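Silent Comedy & Early Talkies > General Chat
Thread: Keaton or Lloyd, if you could only keep one?

wirkari_reels
Posted 2021-10-26

Finally sat down with Safety Last! on the big telly and I'm a total convert. I grew up on Buster Keaton (Dad had The General on tape and we wore it out) and always thought of Harold Lloyd as the clock bloke. Well! The whole climb is a marvel, and the department store bits before it are even funnier. So who's your favourite, and why am I wrong?

durnstead_dot
Keaton, every time. Lloyd is lovely but he wants you to like him. Buster couldn't care less, and I adore him for it. Try Our Hospitality next, the waterfall rescue still makes me yell.

Mesfin Kassa
Can't agree, Dot. Lloyd wanting to be liked is the whole joke of The Freshman! My two kids saw it in March and still do the silly jig before every handshake.

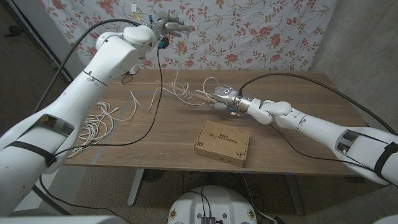
Two white arms over the table, silver grippers on both.

durnstead_dot
Fair enough about the jig, I do it too. I still say The Freshman drags until the football game.

MarquezMatinee
Drags?? The party with the suit falling apart is the best part of the picture — I've watched it almost 16 times. And can we have some love for Charley Chase while we're here? Mighty Like a Moose is short and perfect.

wirkari_reels
Adding that to the list, thanks! Is it better with organ or piano?

MarquezMatinee
Piano for Chase. Organ for anything with a train in it.

durnstead_dot
Nope, piano for the trains as well. Start with Seven Chances after that, and stick with it until the boulders.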